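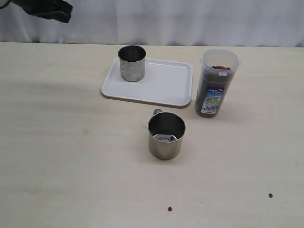 Deltitard: drinks table layouts, version 2

Filed under: Data cards > Kitchen and tableware
Search data cards Go

Summary

Deltitard is a written catalogue of how drinks things are set out on tables: cups, mugs, trays, jugs, tins, and the containers that dry goods are kept in. It holds 2075 layout records covering 273 objects, sorted into 53 object types. Each record gives what is on the table, what each item rests on, and where it stands in relation to its neighbours.

The catalogue was put together at Kakcombe and is maintained there. A smaller part, marked "okport" in the site column, was added in March and uses the same fields.

What changed in version 2

Cups and mugs are now separate types. In the first version both were entered as "cup", and a steel cup with no handle could not be told apart from a steel mug standing next to it. The handle is the only test. Size, wall thickness and what the maker calls it are ignored.

The "contents" field is now free text. The old field had a closed list (tea, coffee, sugar, other) and was often filled in from the label on the container. Labels are a poor guide. A container with the character 茶 on it may hold something that is not tea, and the record should say what can be seen through the wall, for instance "dark brown, granular". The wording on the label goes in the label field.

"On tray" is now a relation between two objects. It used to be a tick box.

Files

layouts.csv – one row per layout
objects.csv – one row per object, with type, material and colour
relations.csv – one row per pair, linked to a layout
types.txt – the list of object types, with a short definition of each
notes.txt – odd cases and how they were settled

All files are UTF-8. Label text is kept in its own script, so a reader that assumes plain ASCII will spoil the label column.

Fields in objects.csv

object_id: a short code, never reused, even when an item has been withdrawn.

type: taken from types.txt. Use the general type if the specific one is in doubt.

material: steel, glass, plastic, ceramic, wood, other, unknown. "Clear plastic" and "frosted plastic" are entered as plastic, and the difference goes under finish.

finish: brushed, glossy, matt, mottled, clear, frosted, patterned. More than one value is allowed, separated by a semicolon. Brushed steel often looks patchy where it picks up the room around it. Enter "mottled" only if the patches are still there when the object is moved.

handle: yes or no. Very small handles count. A handle turned towards the back of the table can show as no more than a loop over the rim, and those are easy to miss, so check from the side before entering "no".

lid: none, loose, clipped, screwed, unknown.

label: words, numbers and characters as printed. Brand names are copied in the maker's own capitals, so LOCK & LOCK stays in capitals. A number with no unit printed beside it is entered without a unit. A bare "600" is not to be turned into 600 ml or 600 g.

contents: what can be seen, in everyday words. Leave blank for opaque containers with the lid on.

Fields in relations.csv

rests_on: tray, table, shelf, another object.

side: left, right, front, back, and the four corners. Sides are given from the point of view of a person standing at the front edge. For anything on a tray, the side refers to the tray and has no bearing on the table.

beside: the nearest object on the same surface.

Sample rows

Written out long for reading. In the file these are codes.

tray; plastic; white; rectangular, rounded corners; rests on table
cup; steel; no handle; rests on tray, back left
storage container; clear plastic; upright; lid with side clips; rests on table, right of tray
mug; steel; handle; rests on table, in front of tray

There is nothing to enter for the free part of a tray. Space is worked out afterwards from the relations.

Surfaces and backgrounds

Table colour is recorded once per layout. Use the nearest plain word: white, cream, grey, brown, black, other. Cream is the most troublesome of these, as the same top reads as white in morning light and as pale yellow under a bulb. Streaks and faint marks in the surface are not entered as dirt.

Curtains, walls and windows behind the table go in the background field, with a colour if it is plain. A white curtain behind a pale table is entered as "curtain, white" and nothing more is wanted.

Suggested uses

– checking a written description of a table against a set layout
– working out which items people group on a tray and which they leave beside it
– teaching staff or trainees to write short, usable setting-out notes
– building word lists for tableware in everyday English

The catalogue was not made for judging hygiene, food safety or portion size, and has no fields that would support any of them.

Known faults

Steel is over-represented. Much of the Kakcombe stock is steel, and two steel objects of similar height can be swapped by mistake when a record is copied. The handle field catches most of these.

Clear containers are under-described where the contents reach nearly to the lid. Several early records say "full". The fill field should read "most of the height" unless there is no gap at all, and these records are being worked through slowly.

A container standing next to a tray is sometimes entered as standing on it. Tall containers are the usual offenders. Records with this fault are marked "check" in the notes column and have been left in.

The type "pitcher" overlaps with "storage container". The present rule is that a vessel with a spout or pouring lip is a pitcher, and one whose lid gives no sign of either is a storage container, whatever it was sold as. Duman uses the opposite rule in its own lists, so types need to be mapped before the two are joined.

Adding records

Copy the last row, change the layout code, and clear every other field before typing. Half-cleared rows were the main source of errors in the first version. Run the check script before sending. It looks for objects with no surface, objects on two surfaces, and sides that do not match their opposites – if the container is right of the tray, the tray must be left of the container.

Last revised Sat 14 December.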